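Butcher block worktop as a craft desk – oil or varnish??

Stilthorpe Home & Makers board > Furniture and surfaces

mossyplum
Right so quick one, on my lunch. Getting rid of the awful glass desk and putting a butcher block top on two drawer units instead. For sewing bits, kids' homework, pens everywhere, you know. It's pale wood, quite knotty. Bloke at the yard in Burnthorpe said oil it and leave it. My sister says varnish or the felt tips will be in it forever. Who's right? Need to decide before the weekend or it'll sit in the hall till Christmas.

tenon_and_on
Oil. Two thin coats, wipe off what doesn't soak in, leave overnight, do it again. Varnish chips at the front edge where your arms go and then you're sanding the lot.

Kettleside
Disagree. Oil's fine in a kitchen where you're wiping down anyway. On a desk it marks paper for weeks. My daughter's coursework had a lovely greasy border. Matt water-based varnish, three coats, done.

tenon_and_on
@Kettleside you put too much on then. Paper marks = oil left sitting on top.

Kettleside
I followed the tin thanks

mossyplum
ok so that's one each, helpful lol. What about stains, does either stop them

Colette Aubert
We did ours with Hodirine hardwax, two coats, in June. Bit dear. Tea wipes off, glue peels off if you leave it to dry, biro does not come off at all. I've stopped minding. Knots took it up darker than the boards but I like that.

rag_rug_rita
Go up the grits and dont skip any, whatever you finish with. And do the UNDERSIDE. Everyone forgets, then moans it's cupped.

mossyplum
underside, noted. hadn't even thought of it

Grit_240
Sorry but 240 then oil on a soft knotty top is asking for it, scissors will dent it whatever. Get a cutting mat and stop worrying about the finish. Mine's a Kruger mat, covers half the desk, had it years.

rag_rug_rita
Mat hides the nice wood though, whats the point of buying it

Grit_240
the point is a flat surface

Colette Aubert
Pale boards with a few marks on:

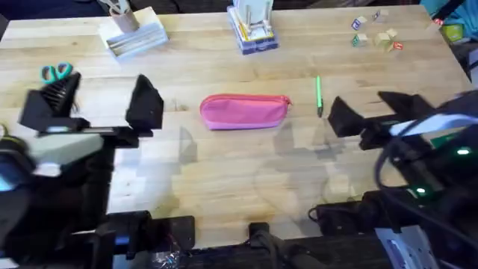
Pink pencil case, teal-handled scissors, knots and a few darker stains in the wood

Kettleside
Nice colour. See those darker patches would drive me up the wall, that's exactly why I varnish.

tenon_and_on
Driven up the wall by wood looking like wood. Fine grain on that, I'd leave it well alone.

mossyplum
oh I love that!! Stains don't bother me at all seeing it like that. And we've got almost the same pencil case, ours is mostly biro now. Leaning hardwax then. How much did you get through Colette? Top's 1826 long by 600ish

Colette Aubert
One small tin did both sides with a bit left over. Thin thin thin. I used an old tshirt for the second coat, brush left bristles in the frist.

Grit_240
Still say get a mat

mossyplum
will get a mat AND wax it, everyone happy. Except Kettleside, sorry. Tin ordered, will report back on the underside

Contact the moderators | © Stilthorpe Home & Makers, September 2025 | Back to top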